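The Shopping List on the Fridge

Mar 26, 2022

Kiani members who came to the February supper will remember that the evening ended in a discussion about grocery lists, and that it ran longer than the supper did. Several of you asked me to write it up. One of you asked me not to. I have gone with the majority.

It started with Touran Ahmadpour, who said she had thrown out her list app and gone back to a pencil. The app had begun suggesting things. It had noticed that she bought cumin in the fall and wanted to know, every few days, whether she was out of cumin. She was not out of cumin. She has the kind of cumin supply that could be left to someone in a will.

Faisal Mengal defended the apps. He uses one called Terneo, which he shares with his wife and both of his sons, so that anybody can add an item from anywhere. In theory this means the family is never without milk. In practice the list he had with him that night, which he was good enough to read aloud, had milk on it three times, "the good cereal," "NOT that cereal," and the word "things." He had bought two kinds of cereal and was waiting to hear back.

My own position is that the list belongs on the fridge, on paper, under a magnet that is slightly too weak for the job. You write a thing down when you finish the last of it. On Saturday morning you take the list off the fridge, put it on the counter so you won't forget it, and drive to the store without it. Then you stand in the produce section and try to picture your own handwriting. I have shopped this way for most of my adult life and I have only very rarely starved.

The strange part is how well it works. I can get most of the list back just by remembering where I was standing when I wrote it. Rice was at the top, pressed hard, because the pen was dying. Onions went up the side. Something at the bottom began with a B and was important. I came home with bread, butter and a bag of barley, and it was bulbs. Light bulbs, I mean. The hall stayed dark until the following week, by which time I had learned to make a decent barley soup, so I count that one as a draw. 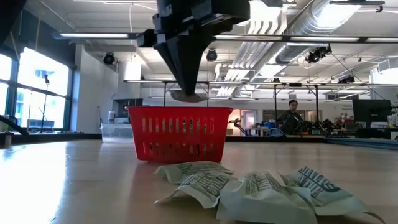
Sadia Mughal shops by aisle. Her list follows the order of the store, door to checkout, and she can be in and out before I have found a cart with wheels that agree with one another. The trouble came when her store moved everything around over the winter. Crackers went where the canned fish had been. Canned fish went somewhere near the greeting cards. She told us this in the voice people use for a flooded basement. She has since drawn a new map, and offered copies, and I noticed that the same people who had laughed took one.

Then we came to the matter of lists written by somebody else, and the room got warm. Shoaib Tarar said that in his house the person who writes the list and the person who does the shopping are never the same person, and that this is the whole problem. He is sent for "small tomatoes." Small compared to what? He is sent for "paper," and has come home with each of the three main kinds, in three separate weeks, and been wrong each time. He now calls from the store. He calls so often that his mother-in-law has started going along with him, and she has opinions about melons, and a trip that used to take half an hour takes up the better part of the day.

I put it to Shoaib that he might write the list himself. He said he had tried that in 2019 and would rather not get into it.

Khang Thân, who had been eating quietly through all of this, said he doesn't use a list. He goes to the store on the way home, buys what looks good, and cooks it. There was a silence. Somebody asked what he did about dish soap. He said that when he was out of dish soap he bought dish soap. We moved on fairly quickly after that, and I am told that two people have tried it since and that one of them now owns 6 jars of mustard.

A few practical points did come out of the evening, and since I promised the organizers there would be some, I'll pass them along as I wrote them down on the back of my napkin.

Write the amount. "Potatoes" can mean anything from supper to a siege.

If you share a list, cross things off while you are in the store. Doing it in the parking lot is how Faisal's family came to own a second mop.

Keep one pen near the list and tell everyone in the house that it is broken. They'll leave it alone.

Abbreviations are fine until you are tired. Touran once spent 5 minutes in front of the baking shelf trying to work out "b.p. (lg)," and bought both the baking powder and a large bag of brown peas, to be safe.

Old lists are worth saving, at least the odd one. Sadia found one in a coat pocket, in her father's writing, and read it to us: tea, lamp oil, string, "ask about the chair." She has no idea what chair. There was no chair that she can recall anyone asking about. She keeps it in the kitchen drawer with the takeout menus, and I thought about it all the way home, when I should have been thinking about milk.

The next supper is at the Tuker Street hall, same room as before, doors at 6. The subject was going to be gardening, but enough people have now written to me about how to load a dishwasher that I think we had better get it over with. Please bring a dish to share. Shoaib is bringing a salad with tomatoes in it, and he has asked that whatever size they are, we keep it to ourselves.

If you are coming, tell Khang by the Thursday before so he knows how many chairs to put out. He will not be writing it down.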